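Guest Room Bedding, Umstead House

Gallery: Bedding and layers, upstairs back room

The upstairs back room at Umstead is used all year, and its bedding is handled as a set. The pages in this section record which pieces belong on the bed, the order they go on, and how each is folded when the bed is turned down. Notes are by Kinga Győri, with laundry checks by Yhon Huaranga. Last revised Fri 13 June.

Piece names follow the linen cupboard labels. "Base" means the flowered bedding that covers the mattress area. "Light layer" means the pink piece. "Heavy layer" means anything striped or patched. The cupboard labels were reprinted on Clutel tape after the old ones stopped sticking to the shelf edge.

Base and light layer

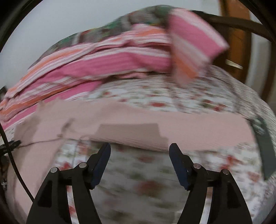 Red blossoms and muted green leaves on a white ground, with the pale pink piece laid out across the middle of the bed. The striped blanket is also on the bed.

Care: the base is washed at a warm setting, separately from the reds. The printed side faces up. It is pulled flat from the foot first, then from the two long sides, and is not ironed. Small creases drop out overnight if the heavy layer is kept off until morning.

The light layer is folded lengthwise for storage. It should not be hung. Knit hung over a rail for a full season gains length at both ends and does not recover it in the wash. In August it is often the only cover guests want, and it can be left on the bed with everything else moved to the cupboard.

Cupboard reference for the base is 17. The light layer is on shelf 2, left side, in the Indmont cotton bag. The bag is sized for one blanket and the zipper will fail if a second is forced in.

Head of the bed, turned down 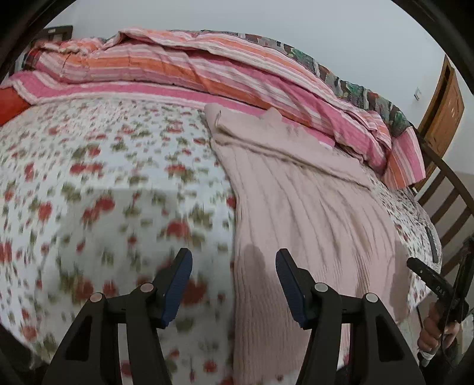
Pink, orange and white stripes rolled into a thick bundle across the head of the bed, with an orange-red pillow at the left end and a striped one at the right. The pink knit has vertical ribbed cable lines and is folded over at its far end. Patchwork in dark red, green, grey and white sits behind the roll.

Rolling keeps the comforter clear of the floor. Start at the foot edge, keep the stripes running with the roll, and finish against the pillows. A folded comforter takes less height but tends to slide off the side when the bed is in use as a seat.

The patchwork quilt goes on last in winter and comes off first in spring. It is hand washed only. Two of the seams were restitched by Lý with cotton thread, and the repairs should be checked before each wash. Any loose stitch is marked with a safety pin and reported to Kinga, who keeps the matching thread.

The knit is checked by hand before it goes into the bag. Any patch that feels damp gets a day of open air, laid flat, with the door left open. Storage with moisture in the fibers leads to a smell that takes several washes to remove.

Related galleries: Front room, single beds. Landing cupboard, shelf plan. Towels and bath mats.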